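The Microwave Problem
Household robots can fold a towel on a good day. Opening a door, loading a plate and closing the door again is still a research topic.

Ask what a home robot should do first and most people name laundry or dishes. Engineers who work on manipulation tend to name something smaller. Heating leftovers is a favorite. The job has a clear start and a clear end, it takes a person a few seconds of handling, and it contains most of what makes kitchens hard for machines: a hinged door with a stiff catch, a cavity with little clearance, a loose object that must stay level, and controls that differ on every model sold.

The current approach to such jobs is to collect demonstrations by hand. Writing motion programs for each appliance was tried for years and does not scale. Driving a full robot by remote control gives clean data but is slow, and the robot has to be moved to wherever the appliance is. So a growing share of the work is done with grippers that people simply carry. The operator holds one in each hand and does the chore through them. Marker cubes fixed to the devices give a tracking system something to lock on to, and the recorded paths of the fingers become the training material. No robot needs to be present for any of it.
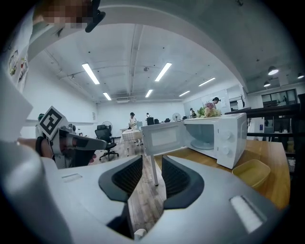 Brouwer objects to calling this robotics at all. Carrying a gripper through a chore, the argument goes, records what a person can do with a gripper, and a person brings a flexible waist, two good eyes and a lifetime of kitchens to the exercise. The arm that inherits the recording has a fixed base, a shorter reach and a wrist that stops turning well before a human one does. A demonstration that looks effortless may include a pose the arm cannot hold.

The objection is a fair one, and labs that use the method mostly concede it. They filter recordings against the limits of the target arm and throw out the ones it cannot follow. Lavham, a small firm that trains two-arm systems for rental kitchens, discards one recording in 4 at this step. The company treats the loss as a normal cost. A rejected demonstration costs a minute of somebody's time, and a crashed arm costs a gearbox.

What remains after filtering is good enough to be interesting. Lavham's door-opening policy was trained on 3000 demonstrations across several appliances. On units it had seen before, it opens the door on most attempts. On units it had not seen, results fall off sharply, and the failures are of a dull and consistent kind. The fingers close a little short of the edge. The catch does not release, the whole oven slides toward the robot, and the policy goes on pulling.

Sliding is a useful example of the gap between seeing and feeling. A person who pulls a microwave door and feels the body shift will put the other hand on top without thinking about it. The correction starts in the fingertips. A policy trained on camera images and finger positions has no direct access to force. It can learn to spot the slide visually, but by then the oven has moved and the plate inside it may have moved too. Two-handed demonstrations help here, provided the operators brace the appliance in the recordings as they would at home. Many of them stop doing so after an hour, having learned exactly how hard this particular door can be pulled.

Placement is the second half of the job and the less forgiving one. A bowl of soup going onto a turntable has to clear the cavity walls on both sides, stay level through the move and be released without a tug. Two-fingered grippers hold a bowl by its rim, which puts the grip well off the center of mass. The bowl tips and the soup follows. Trial setups tend to avoid the question by using dry or solid items. Readers of published success rates should check what was in the container.
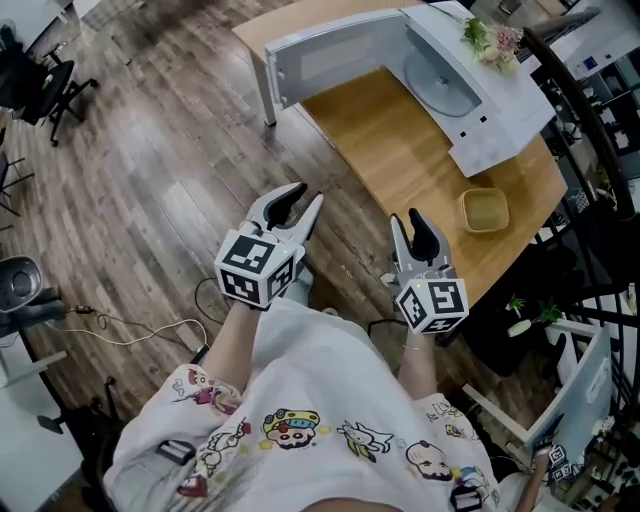 The controls come last and get less attention than they deserve. Dials ask for a grip and a measured twist. Flat touch panels ask for a press of the right firmness in the right spot, and give almost nothing back to the finger. Push-button door releases are a separate case again. Flemine, which builds appliance test rigs, argues that the sensible answer is to skip the controls entirely and let the robot send the cooking time over the home network. That works for new connected models. It does nothing for the microwave already on the counter, and those are the ones a household robot will meet for the next decade or two.

Shop floors have an easier version of the same problem. A machine-tending cell opens a door, loads a part, closes the door and starts a cycle, and industry has been doing this for a long time. The difference is control over the surroundings. The part arrives in a fixture, the door is driven by its own actuator, and the start signal is a wire. Nukby, a contract machining shop, runs a tending arm through 1000 door cycles between service checks. None of the software in that cell would survive a move to an apartment, where the door is manual and someone has left things on top of the oven.

There are partial products on the way. The most plausible of them limit the task heavily: one approved appliance, one approved container, a marked position on the counter. Within those limits a success rate high enough to sell looks reachable. Outside them, the machine needs a way to notice that it is failing and stop, and this is where present systems are weakest. Lavham's current rule is crude. If the door has not opened after 5 seconds of pulling, the arm lets go, backs off and calls for help.

Speed is the remaining question. The best runs I have watched took several times as long as a person would, with pauses before each contact while the policy settled on a motion. For an owner in the next room, that may not matter. For one with limited use of their hands, a slow machine that finishes would be worth a good deal, and the care sector is where the first serious buyers are expected. They will want to know how it does with soup.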